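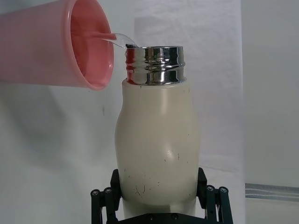

Pouring from a pink cup into a bottle.

Writing at the Kitchen Table: Keeping Drafts in Order

Most people who write at home do it on a table that is needed for something else by six o'clock. These are the habits that have worked in our house over two novels and a long run of short stories.

Clear one end only

You don't need the whole table. A space the width of an open newspaper will take a notebook, a laptop and a lamp. Wipe it down and let it dry fully before any paper goes on it -- a damp patch will lift ink from the back of a printed page.

Keep the draft in a tray

A deep baking tray with a flat bottom holds a 600-page manuscript in two piles, read and unread. When the table is wanted, lift the tray on to the top of a cupboard and the order stays as you left it. Don't use the tray for baking afterwards. Staples get into the corners.

Number pages by hand

Printers lose count when you print chapter by chapter. Write the running number in pencil at the bottom right of every sheet. If you add pages later, use 212a, 212b and so on until the next full print. 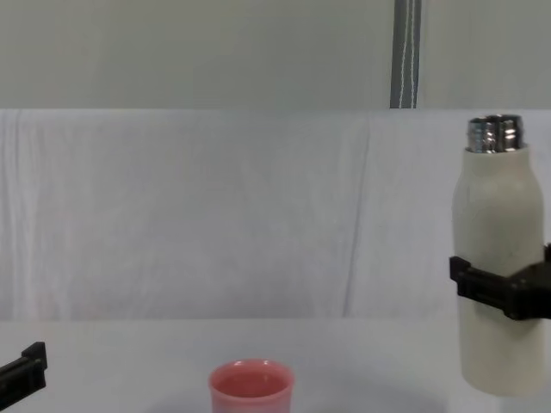 Fionnuala Foley writes that she gave up numbering altogether and now draws one thick felt-tip line down the edge of the stack, corner to corner on a slant. Any page out of place shows up as a break in the line. She does it again in a second colour when she has made changes.

I have tried this with a short story and it works well. On a thin stack the slant is too shallow to be much use.

Set a stopping point

Stop at a word count and not at a time, if the household allows it. Mine is 748, because that is what fills two sides of my notebook. Write one line about what comes next before you close it, or you will spend the first part of tomorrow reading back.

Stains on paper

Blot tea straight away with kitchen roll, pressing and never rubbing. Put a clean sheet on each side and leave it under a heavy book overnight. Greasy marks can be dusted with cornflour, left for 4 hours and brushed off. Pencil notes survive all of this. Gel pen mostly doesn't.

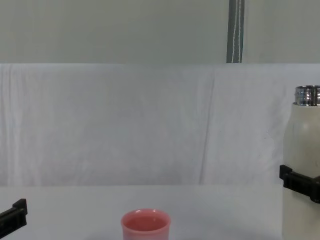

Storing old drafts

Keep the first draft and the last, and recycle the ones in between. Box files do better on a shelf than on the floor. Take out rubber bands, which perish and stick, and use a strip of cotton tape tied flat. Label the end of the box with the title and the month you finished -- mine just says "Rosside, October".

Related tips
Getting ink out of a tablecloth
Sharpening pencils with a kitchen knife
A bookstand made from two coat hangers
Index cards for plotting: how many and what size
Stopping a desk lamp from flickering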